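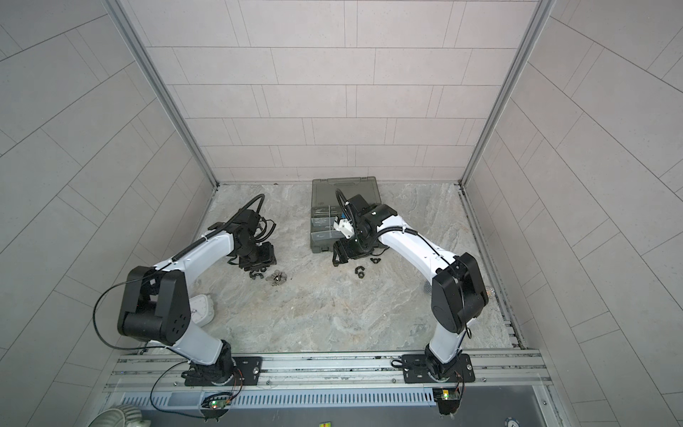

Danuta Michalski asks whether the narrow-joint grade can go straight over old grout, or whether the old joint has to come out first. It has to come out, to at least two-thirds of the tile thickness. A thin skin of new grout over old has nothing to key into and will flake.

Viltura Narrow Joint Grout
Item 1679

Unsanded cement grout for interior wall tile. Supplied as a dry powder, mixed with clean water on site. For joints up to 1/8 inch wide. For wider joints and for floors with heavy foot traffic, order the Viltura sanded grade.

Specifications

Type: unsanded, polymer-modified, cement-based
Package: 11 lb bag, inner liner
Colors: 18
Joint width: 1/16 to 1/8 inch
Compressive strength, fully cured: 3000 psi
Pot life: 45 minutes at room temperature
Light foot traffic: next day
Storage: dry, off the floor, bag closed

Suitable surfaces

Glazed ceramic, porcelain and glass wall tile. Polished stone may be grouted if a test on a spare piece shows no staining. Not for swimming pools, steam rooms, outside walls or any joint that is expected to move. Inside corners and the line where a wall meets a floor or tub are movement joints and take flexible sealant in a matching color. Hollbridge stocks the sealant in the same color range.

Choosing a color

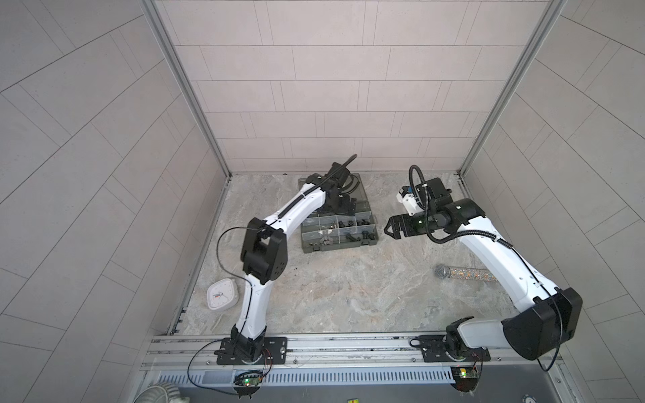

Grout color changes the look of a wall more than most buyers allow for, and it cannot be changed cheaply afterward. A joint close to the tile color hides small differences in spacing. A joint a shade or two off the tile makes the layout easy to read, and it makes crooked spacing easy to read as well. Light gray rectangular tile laid in staggered rows, with thin joints darker than the tile, is a common example of the second approach: each course shows as a separate line across the wall. Use spacers throughout for this kind of layout and check level every few rows. Pure white joints show soap film and cooking grease soonest.

Printed color cards are a guide only. Cured samples are available from the trade counter at Fliden. Use bags with the same batch code on any one wall; if two codes must be used, blend the dry powder before adding water.

Mixing

Put the water in the pail first and add powder slowly. Mix by hand with a margin trowel, or with a low-speed drill and paddle. High speed draws in air and leaves pinholes. Let the mix stand for ten minutes, then stir again without adding water. Extra water weakens the joint and is the main cause of pale, uneven color.

Application

Tile adhesive must be fully set and the joints free of dust. Dampen absorbent tile edges with a sponge; leave no standing water. Press grout into the joints with a rubber float, working at an angle to the lines. Scrape off the excess with the float held nearly upright. When the grout is firm to a fingertip, wipe with a barely damp sponge, rinsing often. Remove the remaining haze with a dry cloth.

Stone and stone-look surfaces 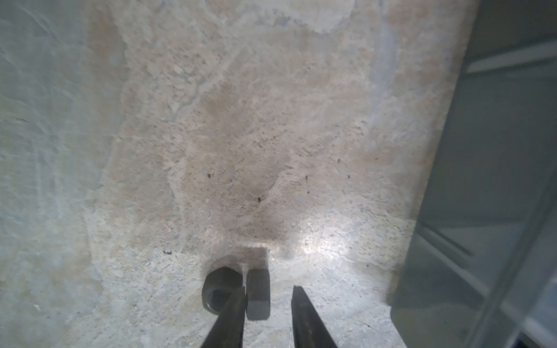 Ferhat Ersoy: Used the light gray on honed marble last January. No scratching, but it left a shadow along the edges that took two weeks to fade. I would seal the stone before grouting next time.

Reply from product support: Sealing first is correct for honed and other open-surfaced stone. Let the sealer cure for the time given on its label, then run a test area. Edge darkening is usually water held in the stone and clears as it dries. If it remains after a month, send the batch code and the stone type.

Ordering

Sold by the bag. Part bags are not supplied. Orders placed before 2 p.m. ship the next working day from the Jakubowski warehouse. Unopened bags may be returned with the receipt if the liner is intact and the batch code can be read. Color samples are charged and credited against the first full order.

For coverage figures, have the tile length, width and thickness and the joint width at hand. Trade accounts: Noelia Carretero, Viltura sales desk.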